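Gestion des accès et journaux de connexion : retour sur une revue interne

18 septembre 2022

Les lecteurs réguliers de ce carnet savent que j'y consigne, de manière irrégulière, des observations tirées de mon activité de conseil en sécurité des systèmes d'information. Le présent billet porte sur la gestion des comptes à privilèges dans une structure de taille moyenne, la société Lehner, dont la direction a bien voulu m'autoriser à mentionner le nom.

La mission, ouverte en février, avait un périmètre limité : recenser les comptes disposant de droits d'administration, vérifier leur rattachement à un titulaire identifié et proposer un calendrier de révocation. L'inventaire initial, établi à partir de l'annuaire central et de l'application Jerent, faisait état de 667 comptes actifs. Parmi eux, 106 disposaient de droits étendus, et 70 de ces derniers ne correspondaient à aucune fonction en cours dans l'organigramme.

Ces comptes orphelins avaient des origines diverses. Certains avaient été ouverts pour des prestataires dont le contrat était échu ; d'autres provenaient de la migration du site de Treltthorpe, au cours de laquelle les droits avaient été repris à l'identique. Le constat n'a rien d'exceptionnel. Il convient cependant de relever que la procédure de départ du personnel était correctement rédigée et régulièrement signée – elle ne prévoyait simplement aucune transmission au service informatique.

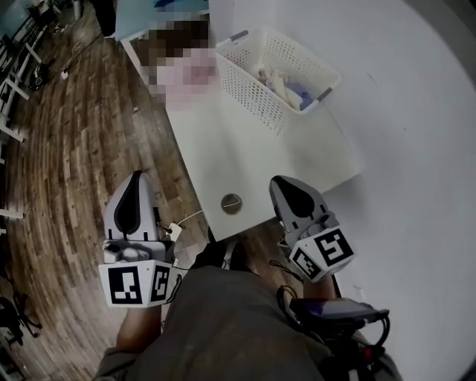 Deux préhenseurs tenus à la main, devant une table basse blanche.

La question des journaux de connexion s'est révélée plus délicate. L'outil Hevico conserve les traces d'authentification, mais la durée de rétention avait été fixée serveur par serveur, sans règle commune. Pour deux serveurs, l'historique était trop court pour établir la date de dernière utilisation des comptes concernés. Nous avons donc retenu une mesure conservatoire, à savoir la désactivation sans suppression, assortie d'un délai de réclamation ouvert aux chefs de service.

Benedikt Tanner, responsable de l'exploitation, a souhaité que les comptes techniques fassent l'objet d'un traitement distinct. Cette demande me paraît fondée. Un compte de service désactivé par erreur peut interrompre une sauvegarde ou un échange de fichiers pendant plusieurs jours avant que l'incident ne soit signalé. Chaque compte de cette catégorie est désormais associé à une fiche indiquant l'application appelante, le responsable métier et la date de renouvellement du secret.

S'agissant de l'authentification à plusieurs facteurs, le déploiement demeure partiel. Les accès distants sont couverts ; les consoles d'administration internes le seront lors d'une seconde phase, dont le financement reste à arbitrer. J'ai recommandé d'y inclure les postes de l'atelier, qui partagent encore une session générique.

Le modèle de fiche employé pour les comptes de service pourra être communiqué sur demande, par le formulaire de contact du site. Un prochain billet traitera de la rétention des journaux et des obligations qui s'y rattachent en matière de données personnelles.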